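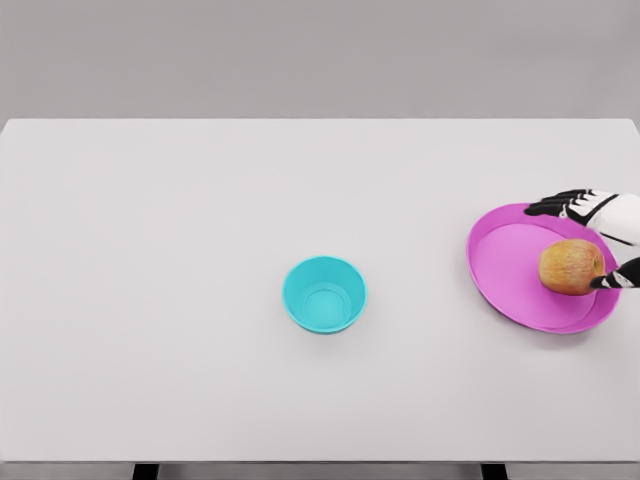

A maçã, o prato rosa e a tigelinha turquesa, na simulação. A mão é a direita.

Post rápido porque entro às duas e ainda não almocei. Muita gente me perguntou no último texto o que afinal a Hillow vai automatizar, e se é verdade que a linha de bandejas acaba em março. Não acaba. Muda. Vou tentar explicar o que sei, que não é tudo.

Pra quem chegou agora: trabalho na montagem de lanches da Hillow, refeição pra escola e pra empresa. Até 3.024 bandejas num turno, quando tem pedido da Jomton junto. Cada uma leva fruta. A fruta é a parte chata. O pão vem igual, o suco vem igual, a maçã vem como quer. Uma grande, uma torta, uma machucada embaixo que só se percebe virando.

É aí que entra o projeto, que aqui dentro se chama Ruler (não me perguntem, já veio batizado). Antes de qualquer robô pisar na linha, eles montam a tarefa no computador. Mesa branca, parede cinza, uma fruta, uma mão com dedos pretos. Só isso. Na primeira reunião achei que era brincadeira, parecia joguinho. Depois de uma hora olhando onde o polegar encosta eu já estava dando palpite feito técnico de futebol.

E deram ouvidos, em parte. Tem 246 variações da tarefa, cada uma com a fruta num lugar diferente, e pediram pra gente da linha dizer quais acontecem de verdade. Fruta encostada na borda do prato? Acontece o tempo todo. Tigela longe, do outro lado? Quase nunca, na nossa bancada não tem esse espaço todo. Falei que mesa assim tão vazia eu nunca vi na vida. Anotaram.

O que ninguém anotou foi a minha pergunta sobre o punho. Quem faz fruta oito horas sabe: não é o peso, é o giro. Pegar, virar, olhar, pousar. Tenho colega de tala desde o ano passado. Se o robô ficar com o giro, eu assino embaixo hoje. Se ficar só com a parte fácil e deixar pra gente a fruta torta, a que rola, a que caiu -- aí o punho continua nosso e o ritmo passa a ser dele. Essa é a minha briga no momento e vou repetir até cansarem.

Sobre emprego, que é o que todo mundo quer saber. A versão oficial: os 80 da montagem ficam, parte vai pra conferência, parte vai aprender a acompanhar as estações. Acompanhar significa ficar do lado, tirar o que travou, repor, apertar o botão. Tem treinamento. O pessoal da Mofokeng, que instala as estações, deu a primeira aula na quinta-feira e foi melhor do que eu esperava, menos slide e mais mão na massa. Saí sabendo parar a máquina de três jeitos. Não saí sabendo quanto vai pagar a função nova, essa parte "está em estudo".

A outra coisa que muda, e sobre isso quase não se fala, é a conversa. Na bancada a gente trabalha de frente um pro outro. É assim que se aprende, é assim que se sabe que a fulana não dormiu, que o menino do fundo passou no vestibular. No desenho novo cada pessoa fica de costas pra seguinte, uma estação e um corredor no meio. Pedi pra virar duas estações. Disseram que atrapalha a passagem do carrinho. Fui lá medir o carrinho no intervalo e passa, passa apertado mas passa. Levo o papel na próxima reunião.

Não sou contra, viu. Já escrevi isso aqui e veio gente me chamar de vendida e gente me chamar de atrasada no mesmo dia, então devo estar em algum ponto do meio. Gostei de ver o teste. Gostei de terem perguntado. Só acho que pegar a maçã é a metade mais bonita do serviço, a outra metade é decidir que aquela não vai pra bandeja de criança nenhuma, e essa decisão hoje é minha e leva meio segundo. Perguntei quem decide depois. A resposta foi uma câmera, por enquanto com uma pessoa conferindo. O "por enquanto" ficou comigo.

Primeira estação de verdade deve rodar com um lote de 400 bandejas, separado, sem cliente no fim. Vou estar no turno e conto como foi. Se alguém aí já passou por isso em outra fábrica, de comida ou não, escreve nos comentarios, principalmente sobre a função de acompanhante e como ficou na carteira.

Fui, que o ônibus nao espera.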